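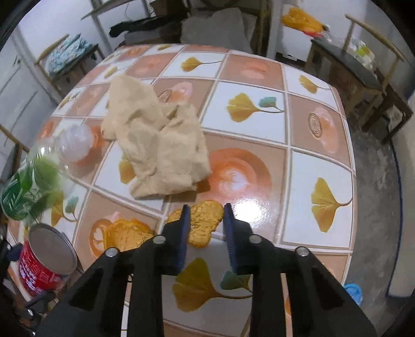
Hand-held gripper at a table with a patterned cloth.

Vovum has released version 2 of Kornbridge, its toolkit for turning hand-held gripper recordings into training data for manipulation policies. The main change is in trajectory estimation. Earlier versions lost tracking when the wide-angle view was dominated by a repeating pattern or by glare from a shiny surface, and the whole recording was then discarded. The new release splits a recording at the point of failure and keeps any segment longer than 5 seconds.

The company tested the change on 3875 recordings made in ordinary homes. Version 1 had rejected roughly 2000 of them. Vovum has not said how many are now usable in full, and the test set has not been published.
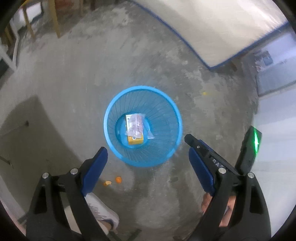

Segment labelling has also been revised. The software now estimates jaw opening for every sample and marks approach, grasp and release separately, where version 1 stored a single open or closed flag. An approach label requires the jaws to be apart and a candidate object to lie ahead of them, as with the blue mesh basket between the two pads. Items inside a container, such as the yellow box at the bottom of the basket, are listed as separate candidates.

"Most of the work was in the planner's input format," said Agustina Gaete, who leads perception software at Vovum. "The labels had to mean the same thing on the arm as they do in the recording."

Export to the MacKinnon motion planner is included – support for Castness controllers is due in August.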